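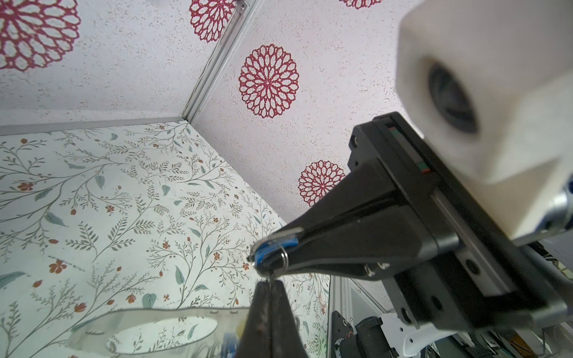 El presupuesto para el segundo par de brazos llevaba abierto en mi pantalla desde antes del desayuno, y yo seguía sin atreverme a escribir la cifra del final. En Hakcombe somos una casa pequeña, de las que todavía guardan los tornillos sobrantes en tarros de mermelada, y gastar dinero nos ha dado siempre un pudor de familia modesta.

La oferta de Denville decía 2.089 por brazo, sin contar el transporte. La de Pickering salía 400 más barata, pero las pinzas venían aparte, y los dedos de repuesto también, y al sumar todo aquello con el lápiz (yo sumo con lápiz, qué le vamos a hacer) la rebaja se iba deshaciendo como un azucarillo en el café de la tarde.
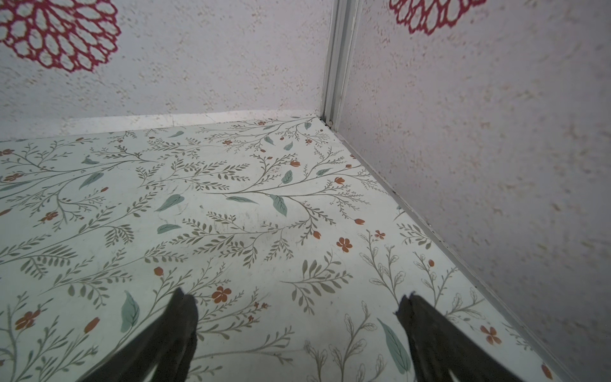

Luego estaban los dedos, claro. Los dedos se gastan, y en el presupuesto anterior los habíamos olvidado por completo. Esta vez puse 20 juegos en una línea para ellos solos, debajo de los cables, y me quedé mirándola con un cariño un poco tonto, como se mira la lista de la compra cuando por fin lleva apuntada la sal.

Mi socia leyó el borrador de pie, con el abrigo puesto. Le expliqué que la mesa de Carodden nos serviría para los dos brazos nuevos, que el papel de las paredes lo pondríamos nosotros, y que si firmábamos pronto lo tendríamos montado en septiembre. Me dejó hablar largo rato, porque me conoce y sabe que llego a las cosas dando la vuelta a la manzana.
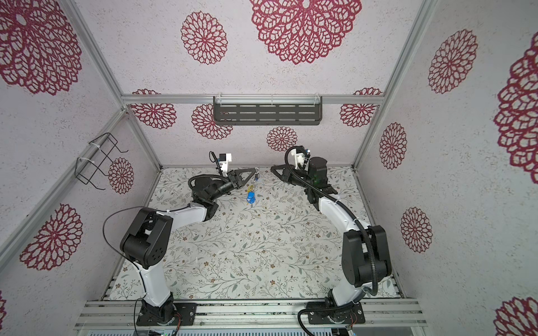 Ella contestó que muy bien, que los brazos sí, pero que dónde estaba el dinero para cuando se estropeara un motor un viernes no, cualquier día, a última hora, y que sin eso no pensaba firmar ni la propina del cartero.

Tenía razón, y me dio rabia y alegría a la vez. Quité una silla, quité la estantería nueva, que tanta ilusión me hacía, y abrí una línea que decía «averías». Entonces ella se quitó el abrigo, acercó la otra silla y me pidió el lápiz.

Compartido 3 veces

Relatos relacionados
El inventario de los tarros
Una grúa para la tía
Carta al proveedor de poleas

© Cuadernos de Hakcombe | Contacto | Volver arriba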